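Closdale Push Button and Control Station Set

README

What this is

A listing of the control stations, push buttons, switch parts and trays kept on the Closdale bench, with the photos and the parts table that go with them. The set was put together by Khải Ông for people who sort, label or teach with small industrial controls and want one place to look up what a part is called and where it is kept. It started in February as a plain stock list and grew from there.

Contents

parts.csv - one row per part, 167 rows
photos/ - 2,000 photos of parts lying in trays or on the bench
notes.txt - changes, corrections and open questions
labels/ - printable tray labels, letter size

How the table is laid out

Each row has a part number, a short name, a body color, a cap color, a shelf and a remarks field. The short name is always written type first, then color, then shape, so a stop button is entered as "button, red, mushroom" and a selector as "selector, black, knob". Please keep to this order when you send additions. The old Posimer list had it the other way around, and merging the two took longer than building the rest of the table.

Complete control stations get a row of their own. The controls mounted on them are listed in the remarks field, in order from one end of the box to the other. Which end counts as the first is up to you, but the selector end is used wherever there is one.

Trays

Two tray colors are in use, blue and red. The color does not stand for a type of part. A control station may sit in either, and so may loose switch parts. If you need to know where something belongs, go by the shelf column.

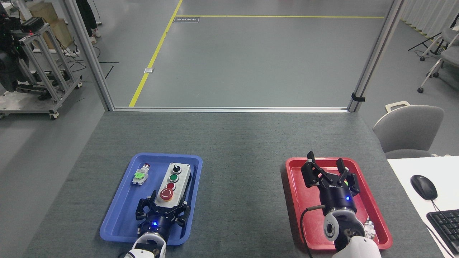

Control station with selector, green and red push buttons and emergency stop, in the blue tray. Small switch component to its left.

Names used for the controls

Selector: a knob that is turned to a position.
Push button: a round button, entered with its color. Green and red are the common ones.
Emergency stop: the large red mushroom button. Entered as "mushroom" even when the label on the part says something else.
Switch component: any small loose part that has not been matched to a part number yet. Many of these have clear or whitish bodies and are hard to tell apart in photos, so check the cap color first.

Known problems

Remarks are missing for most of the parts on the Khương shelf.
Gray boxes look lighter in some photos than in others. Use the body color in the table.
Small parts are sometimes partly covered in the photos. They are still listed if they could be identified on the bench.
The Vista labels print slightly too wide on narrow trays - trim them by hand for now.

Corrections

Send corrections to Khải Ông with the part number and the column that needs changing. Photos of unlisted parts are welcome if the whole part can be seen.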